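Disciplina de Automação Aplicada
Unidade 4 - Falhas de preensão e segurança na coleta com garra manual
Material de apoio à aula prática

1. Objeto da aula

A presente unidade trata de uma falha registrada na bancada Obi durante a campanha de setembro, conduzida com a garra manual Waltura. O caso foi escolhido por reunir, em uma única ocorrência, um defeito mecânico de pequena monta, um erro de procedimento e uma condição insegura para o operador. Pressupõe-se a leitura prévia da Unidade 3, sobre força de fechamento e atrito nas almofadas.

2. Descrição da ocorrência

A tarefa consistia em prender uma chapa de papelão pela borda, erguê-la e depositá-la em outro ponto da mesa. No episódio 877, a chapa girou entre os mordentes durante a elevação e caiu sobre o antebraço do operador, sem lesão. O registro de força não acusou anomalia: a garra permaneceu fechada durante todo o movimento, e o programa de análise Seltard classificou o episódio como bem-sucedido. A falha só foi identificada na revisão manual, às 16 horas. 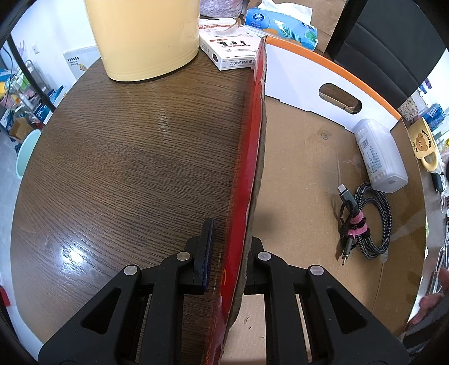
Equipe docente do Laboratório Trulthorpe

A preensão de um painel alto e fino, posto de pé entre os dois mordentes, é o caso típico discutido nesta unidade. A área de contato é pequena em relação ao comprimento da peça, e o centro de massa pode ficar distante da linha de fechamento. Nessa configuração, a força normal medida nada informa sobre o momento que tende a girar a chapa. Uma borda rasgada, como a do papelão vermelho, agrava a incerteza, pois a espessura e a rigidez do material deixam de ser uniformes.

3. Causas apuradas

A inspeção da garra encontrou a almofada de um dos mordentes parcialmente descolada na extremidade. O descolamento reduzia o contato útil e criava um ponto de pivotamento. A almofada havia ultrapassado em 21 ciclos o limite interno de troca, e a ficha de manutenção não fora consultada antes da sessão.

Verificou-se ainda que o critério de sucesso considerava apenas a abertura final da garra. Uma peça que gira sem se soltar satisfaz esse critério - e também o satisfaz uma peça que cai no último instante, já próxima do destino. Dos episódios revisados em seguida, 40 apresentavam rotação visível da peça e constavam como válidos.

4. Segurança do operador

Na operação manual, a mão livre permanece com frequência próxima à área de trabalho. Peças longas descrevem, ao girar, um arco muito superior à abertura da garra, e esse arco deve ser tratado como zona de exclusão. Cabos, frascos e embalagens abertas dentro dele constituem risco adicional de enrosco ou tombamento. A distância deve ser avaliada com a peça já presa, antes da elevação.

5. Procedimento revisto

Antes da sessão, verificar a aderência das almofadas em toda a sua extensão e consultar a ficha de ciclos.
Prender a chapa o mais próximo possível do centro de massa.
Elevar a peça alguns milímetros e aguardar; havendo rotação, abortar e reposicionar.
Manter a mão livre fora do arco da peça.
Anotar toda rotação, ainda que a tarefa seja concluída.

6. Atividade

Cada grupo deverá calcular o momento máximo admissível para uma chapa retangular presa pela borda inferior, com os coeficientes de atrito da Unidade 3, e propor um critério de sucesso que detecte a rotação. O relatório deverá indicar os sinais utilizados e as situações em que o critério proposto ainda falharia. A entrega será feita no início da próxima aula prática.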